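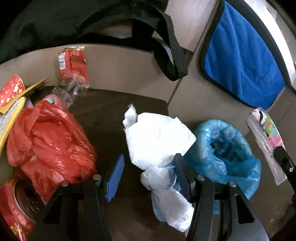
Right, the packaging pile. I've finally found a sorting system I love and I'm going to be unbearable about it for a whole thread. It starts with bags, because bags are what defeat me. A white one scrunched to nothing, a big red one, a see-through blue one standing there with its mouth open, and in among them a red tin with gold Chinese characters on it that is far too lovely to lose in the heap!

November, 3 min read
Posted by the author of the Dinlow flat threads

2/ First rule: tins come out before anything else. I have a shelf of them now. Buttons, stamps, tea, the odd screws from the Nelel bookcase. If the lid's gone missing it becomes a pen pot.

3/ Second: bags get flattened. Lay one on the table, press the air out, fold it in long thirds, then roll it up from the bottom. It takes me 26 seconds (I timed it, of course I did) and a whole drawerful now fits in one shoebox.

4/ Crinkly clear wrappers go in a bag of their own. The big shop on Trernell Road has a bin for soft plastics by the door, so I take mine along when I go for milk. Check what yours accepts, they do vary.
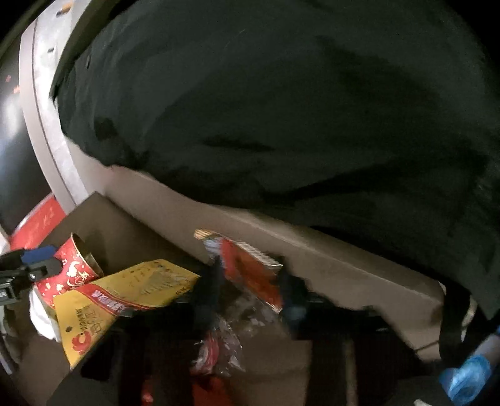

5/ Cardboard is the fun bit. Keep one decent box open as the sorting box and tip everything else into it, then work down from the top. Don't start with a tidy box! Start with the ugly one!

6/ Paper cups get a box of their own here until I've read the council leaflet again. I have read that leaflet so many times. Snack bags get a shake over the sink first, or you'll be finding crumbs till spring.

7/ Nice printed paper I keep, no apologies. Red and gold packets make brilliant gift tags. Cut round the best bit, punch a hole, bit of string. I made 39 last winter and have four left.

8/ Someone asked what I use for the boxes I'm keeping. Plain labels from Araújo, the stationer's near the station, and a fat pencil so I can rub it out when I change my mind. I change my mind a lot.

9/ Next up is the cupboard under the stairs. I've opened the door, had a look and closed it again. More tomorrow, after breakfast!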